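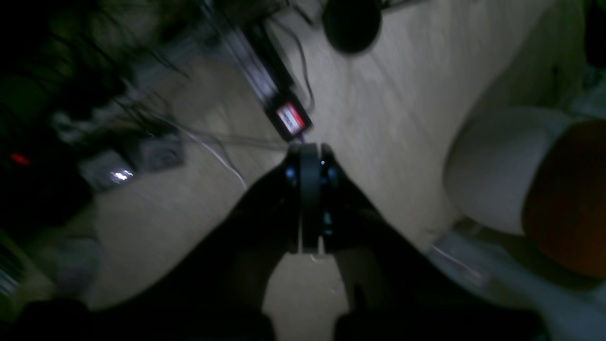
When a phone maker decides to stop its shops and sell only by the internet, the press release always says the customer will win. I read such a text again in September, when Pristia closed its last counters in Arnbridge and moved all its phones to its own website. I think the customer in a town like ours did not win so much.

I bought my last Pristia phone at the counter. I held three models, I asked which one has the louder speaker, and the man let me make a call from the street door, where the signal is bad. It took twenty minutes. Such a test cannot be done on a web page, however many photographs it has.

The company says the shops were too expensive and that the online price is lower. This is partly true. The middle model is cheaper by 7 dollars than it was in the shop. But the delivery is not always free, and a return must be packed, printed and carried to the parcel point, which in Arnbridge closes at five. For a person who works until six, the saving is eaten very quickly.

Then there is the repair. Before, a cracked screen was a walk of ten minutes. Now the phone goes by post to the service center in Lermont, and the owner stays without a phone for as long as it takes. For a young person with an old spare phone in the drawer it is only annoying. For my neighbor, who gets the calls from the hospital on it, it is a serious problem.
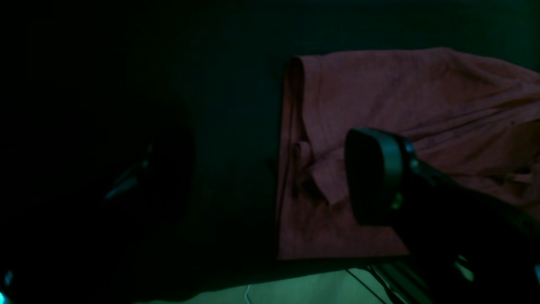
Kenneth Farquharson wrote to me after my previous column that I am romantic about shops. In his opinion the counter staff were paid to push the most expensive model, and he prefers to read 200 reviews at home in peace, with a cup of tea and without a salesman at his elbow.

He is right about the pushing, I have met it too. Still, I could say no to the salesman and then ask him a question. The reviews do not answer me. Many of them are written on the first evening, when the box is just opened and everybody is happy, and very few after one year, when the battery is weak.

What I would like is something between. Pristia could rent one corner in an existing store, on Monday and on one more day in the week, with the models on a cable and one person who can accept a repair. Barajas, which sells far fewer phones than Pristia, keeps such a corner in the stationery shop near the bus station. It is small and not beautiful, and there is usually a line.
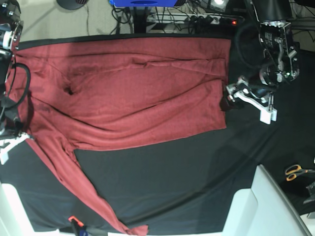
Long-sleeve shirt on a black cloth.

I will probably buy the next phone from whoever has a counter, even if I pay a bit more for it. My old one still works - the speaker was well chosen - so the companies have some time to think.

Euan Niven

Related items
Why my phone contract has eleven pages
Second-hand phones: what to ask the seller
The slow end of the headphone socket
Letters: chargers, cables and the kitchen drawer

Contact the editors | Copyright, all rights reserved | Back to top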